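About Sustitz

Sustitz is a family-owned packing and sorting company with its main hall in Histden. We take mixed goods from shops and small producers, sort them, and send them on in the right box. Henrik Meinecke opened the company with one van and one rented hall. Today we are 69 people, and our oldest customer, Kollard, is still with us.

For many years all picking was done by hand. A person stood at a bin, took one thing out, looked at it and put it in the next bin. It is honest work, but it is hard for the shoulders and the back, and in the late shift it is also hard for the eyes. When we asked our staff what they would like to change first, most of them named the bins.

So we started with robot picking at one table. The arm takes single items of different shape from one metal bin to another, and our people teach it, check it and correct it. Soft and shiny things are still the most difficult, and for these we keep experienced hands close by.

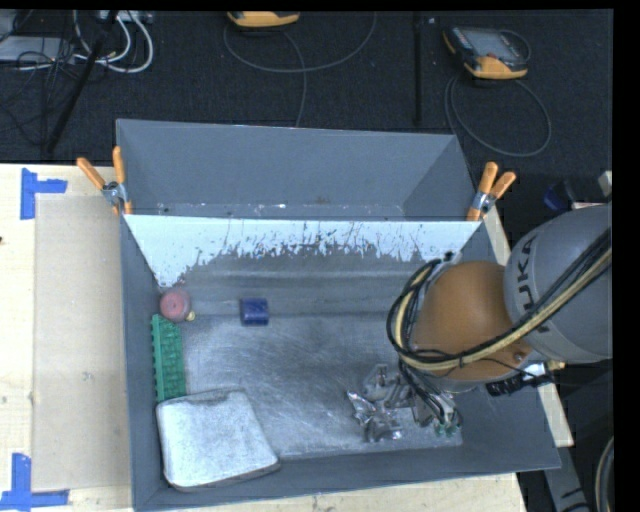
We promised at the beginning that no one would lose their place because of the robots, and we have kept this promise. What changed is the day itself. Several colleagues from the picking line have learned to run an arm with the handheld controller, and they are now paid in a higher group. Others moved to quality control or to customer service. Not everybody liked the change. Some people miss the talk at the old line, and for this reason we now have a longer common break in the morning.

The training is given in our own hall, together with the engineering office Hashemi. It is done in paid hours, and every employee can ask for a place, also the cleaning staff and the drivers. Until now we have given 1,568 hours of such training.

If you would like to see how we work, you are welcome to visit us in Histden. Please call the office some days before, so that a colleague from the floor has time to show you around.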